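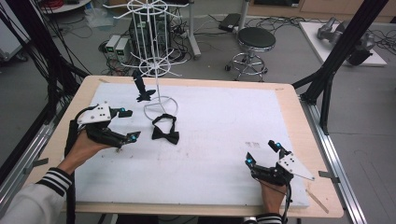 Ticket 2470
Service: Stitholm Screen Archive, online catalog
Category: Playback and credits
Status: Resolved
Opened: 30th October
Reported by: Gisela Voß, Baumgart Library

Problem reported
The reader selected an episode of the television comedy "Stisgate" from the performer page of its lead actor. The player opened an episode of a different series, "Brikeo," in which the same actor had a small part early in his career. The reader also noted that his biography stopped in mid-sentence, after the paragraph on his school plays and first radio work.

Steps taken
1. The fault was repeated on a staff account. Episodes opened from the series page played correctly. Episodes opened from the performer page did not.
2. The reader was asked to sign out, clear saved site data and try again. There was no change.
3. The performer record was compared with the cast lists. The actor had been entered twice, once under his stage name and once under his birth name. When the two entries were merged in October, the episode links were kept from the older entry only.
4. The biography field was checked. The older entry form accepts no more than 1000 characters, and the text had been shortened to that length during the merge. 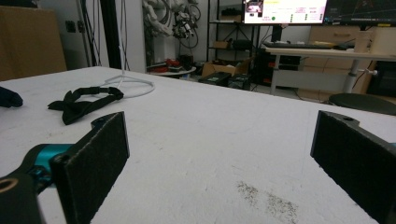 5. The links were rebuilt from the cast lists. In all, 80 episode links were corrected, and 3 guest appearances that had been missing from the performer page were restored.
6. The full biography was copied back from the stored version and saved in the current form.

Reply from reader
Ms. Voß confirmed that the episodes now open as expected and that the biography can be read in full. She asked whether the birth name could still be used as a search term, as several of the library's printed guides list the actor that way.

Response
The birth name has been added to the record as an alternate name. Searches under either name lead to the same page. Bookmarks made to the older entry will no longer work and should be replaced.

Follow-up
Other performer records merged in the same month are to be checked under a separate ticket. Catalog staff are asked not to merge further entries until that check is closed.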